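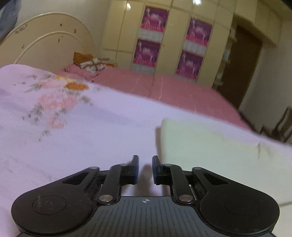 Ludmila Bednárik Opens Campaign for Wornell District Council With a Call for Shorter Meetings and Plainer Budgets

WORNELL - Ludmila Bednárik, a retired school bus dispatcher and a familiar face to anyone who has ever waited for the early route on Radu Street, has entered the November race for the open seat on the Wornell District Council. She made the announcement before a crowd of 200 neighbors at the Brirano Hall, and stayed long after the coffee ran out to talk with everyone who wanted a word.

Bednárik, 66, is running for the seat held for five terms by Svatopluk Mikuš, who is stepping down and has given her his warm support.

"I have sat through a great many council meetings, and I have gone home from too many of them without knowing what was decided," Bednárik said. "People here work hard and they pay their share. They should be able to pick up the district budget, read it at the kitchen table, and understand where the money for their road went."

Her platform asks the council to publish its draft budget five weeks before the vote, to move public comment to the start of each meeting - at present it often comes close to midnight - and to finish the long-delayed sidewalk between the Rultesura neighborhood and the clinic.

Mikuš, who introduced her, told the crowd that she had called his office more often than any other resident. "She was usually right, too, which I did not always enjoy at the time," he said.

Yuzhen Xue, who is managing the campaign, said the weeks ahead will be spent mostly on front porches, beginning in Rultesura and working down toward the river. Residents who would like a visit, a yard sign, or just a chat about the sidewalk are welcome to stop by the campaign office on Radu Street any evening until 8 p.m.

Přemysl Lukáč, who runs a hardware store in the district, is also seeking the seat. Bednárik has invited him to a public debate at Brirano Hall in the coming weeks, with questions taken from the floor.

Press contact: Védís Thygesen, Bednárik for Council, Radu Street, Wornell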